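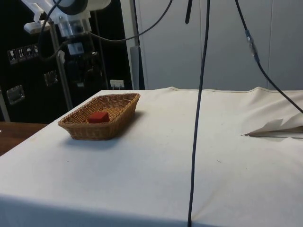 *Figure 1. A shallow wicker basket with a small red block in it, on an off-white cloth.*

# Lending Baskets at the Clengate Saturday Market

Sayaka Ogura
Environmental Studies, second-year project
February 4, 2023

## 1. Background

The market in Clengate runs on the parking lot behind the old library. Most of the stalls sell vegetables, eggs, bread and plants. Nearly all of them hand out thin plastic bags, and the town charges the market for the trash pickup at the end of the day.

My project asked whether shoppers would borrow a basket at the entrance, carry it around the stalls, and bring it back before going home. The idea comes from supermarkets, where it is so normal that people don't notice it. At an outdoor market there is no single checkout and no door, so I expected more baskets to go missing.

I chose wicker over plastic crates for two reasons. The stallholders I spoke to before the project said plastic crates looked like delivery boxes and that customers would not want to walk around with them. Wicker can also be repaired with a few strands of new material, while a cracked crate is usually thrown away.

## 2. What I did

The work was done in August. On the first market day I only counted. I stood at the main entrance from opening until noon and recorded how each shopper was carrying things when they left. I did not lend anything that day, so the count shows normal behavior.

For the rest of the month I set up a lending table at the same entrance. Borrowing was free. I did not ask for a deposit, a phone number or a name. Each basket had a paper tag tied to it with a number, and I wrote down the time it went out and the time it came back. A second return point was placed next to the bread stall, which is close to the exit people use when they have parked on the far side.

The Cludex hardware store let me keep the baskets in its back room during the week. They were stacked inside each other with newspaper in between. I brushed them out after each market and wiped the rims with a damp cloth. Soil from carrots and beets was the main problem -- it gets into the weave and has to dry before it will come out. 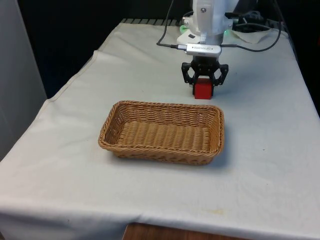 ## 3. Results

On the counting day, 294 shoppers left through the main entrance before noon. Of these, 83 had brought their own bag, basket or cart. That is 28 percent. The rest left with plastic bags from the stalls or with their purchases in their hands.

Over the lending period there were 200 loans. In 18 of them the basket was not returned on the same day. Four of those came back the following week, one of them with a note saying sorry, so the real loss was 14 baskets. This is 7 percent of loans. I had planned for twice that.

Returns were much better after I added the bread stall return point in the second week. Before that, people parked on the far side had to walk back across the whole market, and two of them told me they had nearly taken the basket home for that reason.

The baskets worked well for bread, eggs and soft fruit. They worked badly for potatoes. Anything heavy made the handleless ones awkward to carry in one hand, and several shoppers asked for a handle. Small things such as garlic and chilies rolled around in the shallow baskets, and the herb seller started putting a folded paper sheet in the bottom.

The Thái vegetable stall stopped offering plastic bags to anyone carrying a basket. The other stalls still asked each time, and many shoppers said yes out of habit, so some baskets went home-bound full of plastic bags anyway. I did not record how often this happened and should have. 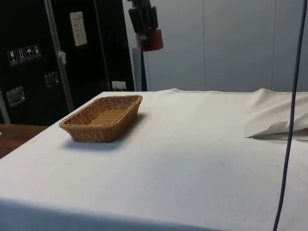
## 4. Problems with the method

The counting day was dry and the lending days were mixed. Two of them had rain, and fewer people came. I also stood at the lending table myself, which probably made people more careful about returning things.

I counted loans and not people, so a regular shopper could appear several times.

## 5. Costs and next steps

The baskets were bought used from Clokeck, a secondhand store outside town, and a few were donated. Tags and string cost very little. The largest cost was time, mainly cleaning.

If the market continues the scheme, I suggest the following:

- Buy baskets with handles for the heavier stalls.
- Keep both return points from the first day.
- Ask stallholders to wait for customers to request a bag.
- Replace the paper tags, as they fell apart in the rain.

The market manager has asked for a copy of this report and for the loan sheets, which are attached as an appendix.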